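Drorkico abre en Zedlow un servicio de restauración de mesas y muebles de madera maciza

El nuevo taller atenderá a particulares y a establecimientos de hostelería a partir de febrero 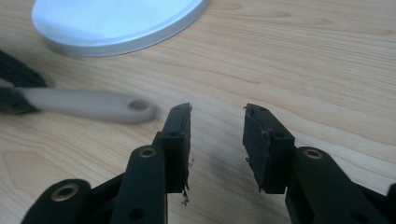
Zedlow, febrero. Drorkico, empresa dedicada a la reparación de mobiliario, pone en marcha este mes un servicio de restauración de tableros, mesas y encimeras de madera maciza. El taller ocupa una nave de 414 metros cuadrados en la calle Hunt y se suma al que la compañía mantiene en Fudthorpe.

El servicio incluye lijado, reparación de grietas, sustitución de piezas dañadas y acabado con aceite o cera. El plazo de entrega es de tres semanas para mesas de hasta seis plazas. Los encargos de mayor tamaño se presupuestan aparte, después de una visita al domicilio o al local.

"En Fudthorpe recibíamos muchas consultas de restaurantes de Zedlow que no podían prescindir de sus mesas durante el traslado", explica Uldis Lūse, director de Drorkico. "Con el taller aquí podemos recogerlas por la noche y trabajar por tandas".

Los clientes de hostelería dispondrán de mesas de sustitución sin coste durante los trabajos, siempre que las reserven con antelación. La recogida y la entrega están incluidas en el precio dentro del término municipal.

Todas las reparaciones tienen una garantía de dos años, que cubre el encolado y las uniones. Quedan excluidos los daños por humedad prolongada y el desgaste normal del acabado.

El taller abre de lunes a viernes, con atención al público hasta las 18:00. Los presupuestos pueden solicitarse en el mostrador o por teléfono.

Contacto para medios: departamento de comunicación de Drorkico, Zedlow.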